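**Grestetti hardcovers: is the full run worth it?**

**inkwell_dan**, December 14, 2022

A seller wants 700 USD for the Stolden reprint of Grestetti's "Obi" strips, every volume, slipcases included. The listing says "near mint." I've read that before on books with coffee rings. Anyone own the set?

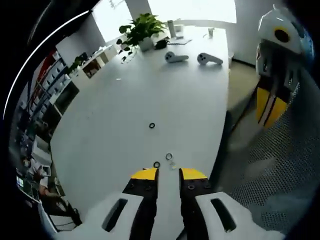 ## Replies

**marrowbone**

I own it. The early books are fine. From volume six on they shot from newsprint, and the blacks fill in. 700 is a dealer's dream price. I paid 160 for half of it.

**P_Rastogi**

Marrowbone, which printing? The second used the syndicate proofs and the blacks are clean. I have both on the shelf.

**marrowbone**

So the ad copy claimed. I compared the harbor Sunday page in both and saw no difference.
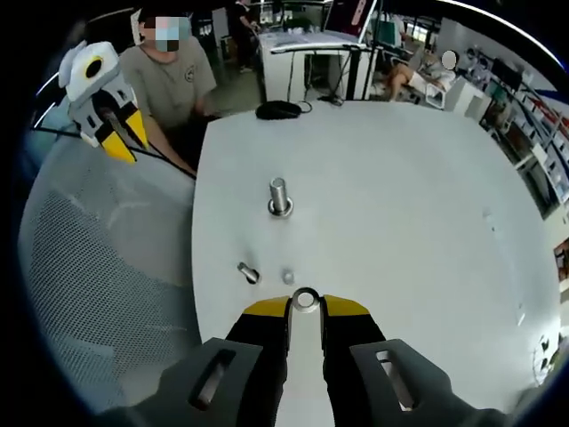

**inkwell_dan**

How do I tell the printings apart?

**P_Rastogi**

Look at the copyright page. The second printing has the Bornow address under the Stolden name. The first has no address at all.

**tallpaul80**

Careful, Poonam. My volume three has the Bornow address and the muddy art. I think they used up old sheets and swapped the front matter. Mine is numbered 2961, if that helps anybody.

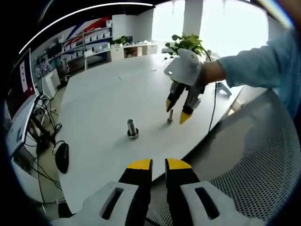 It also has a page bound upside down, so I wouldn't put much faith in their quality control. Singles go for up to 80 if you wait. I'd ask the seller for a scan of the harbor page before sending a cent.

**inkwell_dan**

Asked. He says his scanner is broken until January. I'm passing for now.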